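Retail betting counter - monthly compliance walk-through, Brondis St. location
Last updated: July

Done by Lorraine Ackroyd, started 8 am before doors. Comments after each line.

1. License posted at entrance - OK. Glass is cracked in the corner, still readable.

2. Age signs at door and both counters - NO at counter 2. Sign was behind the Pruvton terminal. Moved it back, needs screws this time.

3. Self-exclusion list current on all terminals - OK on three. Terminal 4 showing last months list. Rebooted, fine after. Ezeani support ticket opened, no answer yet.

4. Helpline cards stocked - low. Reorder.

5. ID checks logged - 28 entries pulled, 3 missing clerk initials. All the evening shift. Talked to them, will look again next month.

6. Single-game slips show odds, stake and cutoff time - OK. Print is faint on counter 1, change the ribbon.

7. Cash drawer vs. system - $897 in drawer 2, system says the same. Drawer 1 counted twice, matches.

8. Large payout forms - locked cabinet OK, key was in the lock though. Key goes in the safe. Every time.

9. Cameras on counters and door - all recording. Door camera clock still off from the time change, slips and video wont line up if theres a dispute. FIX FIRST.

10. Fire exit clear - NO. Grundutance display stand in the way again, rolled it back to the wall. Extinguisher tag in date.

11. Odds boards match feed - spot checked hockey and baseball, OK. Soccer board slow to refresh.

12. Staff training sheets - two new clerks not signed off on responsible play module. No solo counter until they are.

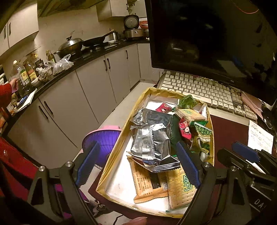 Open items go to the office by 3 pm - that's 2, 3, 9 and 12. Dont wait on Ezeani for number 3, call them. Item 5 gets rechecked with a fresh pull from evenings only. Initials on this sheet when fixed, not before.

L.A.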